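Notes from an open afternoon at the Sadico manipulation software group, Stanovley

Sadico opens its Stanovley site to outside engineers twice a year, and the December visit was given over to the software side. There were 22 of us, mostly from integrators and two university departments. We were split into two groups at the door and sent round in opposite directions, so what follows is in the order I saw it and may not match anyone else's notes.

The first stop was the control stack. Sadico runs a joint-level loop on a dedicated machine and a slower task-level process on an ordinary workstation beside it. The two talk through a shared buffer holding a short run of future set points. If the task process stalls, the arm keeps following what is already in the buffer, then brakes on a fixed profile. They stalled it on purpose for us by attaching a debugger. The arm slowed, stopped and held. When the process resumed, it was refused permission to continue until it had read back the true joint positions and replanned from there. I have seen plenty of systems that skip that step and jump.

The loop rate is 500 Hz. Somebody asked why it was not higher, given the hardware. The answer was that they had run it faster for most of a year and found that nearly all the contact problems they blamed on the loop were in the force estimate, which was being filtered twice. With one filter removed the slower rate was good enough, and it left room on the processor for logging. Everything in the loop is now logged at full rate, including values which nothing downstream uses.

The second stop was planning. Their planner is called Mahama and is written in-house. It is a sampling planner with a fairly conventional smoothing pass on top. The part worth the journey was how it deals with tools. Each tool is stored as a geometry, a working point and a list of surfaces which are allowed to touch something. Contact on any other surface counts as a collision, even at very low force. A long thin tool is awkward under this scheme, as a small error in wrist angle becomes a large one at the tip, and anything that sticks out from the side of the tool can foul a neighbouring object well before the tip gets where it is going. Mahama handles this by swelling the tool model in proportion to the distance from the wrist. It is crude and it makes the planner refuse some moves that would have been safe. The developers said as much. They have a tighter version based on measured joint error but do not trust it yet.

Planning time for the tabletop cases we were shown was 80 ms, most of which went on collision checks. There was a long discussion here about caching. Their cache is keyed on the positions of the objects, so nudging one board by a few millimetres throws the whole thing away. One of the visitors suggested keying on regions instead, and it was written on the whiteboard with a question mark after it.

Tea was at three, in the corridor.

The perception session was the longest and for my money the most useful. The group relies heavily on a camera carried at the wrist. The advantages are familiar: the view goes where the work is, and the tool sits in the same place in every picture, so it can be found and checked. The drawbacks are also familiar. Objects near the lens lose their outer edges, large flat items rarely appear whole, and the arm's own parts block a share of the view. Sadico's approach is to keep a map of the table that persists between views and to treat each new picture as a correction to it. An object is only removed from the map when its place has been seen clearly and found bare. Being out of view or behind the tool is not enough.

We were told the early versions got this wrong in an entertaining number of ways, the worst being wood on wood. Where a board lay near another board, the segmentation would join them into a single large object if the strip of worktop between them was narrow. Veined worktops gave the reverse trouble, with grey streaks being reported as edges. The present model was retrained on 3000 hand-corrected pictures, with the effort put into boundaries and very little into naming things. Names are left to a later stage and are allowed to be vague. A planner does not need to know that something is a chopping board in order to avoid it.

I asked about height. Judging how far a tip is from a pale surface is hard with a single camera looking along the tool, and a shiny shaft makes it harder. Their answer is to stop relying on the picture for the last stretch. Vision brings the tip to a stand-off height, the arm descends slowly, and the force estimate decides when contact has been made. The stand-off is set per surface. They would like to set it from the map's own uncertainty, and that work is due to start in the new year.

The last stop was tooling, meaning the programs the developers use themselves. Trundura is their replay viewer. It lines up the camera pictures, the joint log, the planner's decisions and the map on one time axis, and any moment can be exported as a test case. A failed run therefore becomes a regression test in a minute or two, and the full set is run overnight against each branch. The interface is plain and slow to open on large files. I would still take it home tomorrow if the licence allowed, but it is tied to their log format and there is no converter.

Some practical points for anyone going to the next one. The visitor car park is behind the second building and is not signed from the road. Laptops are allowed in the seminar room but not in the lab. Ask for the planning group's handout, as it has the tool model format in full and was not put out with the others - mine came from a drawer.
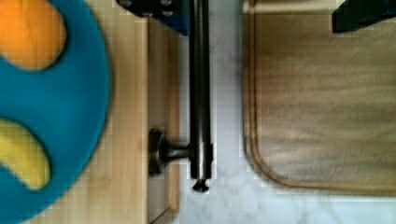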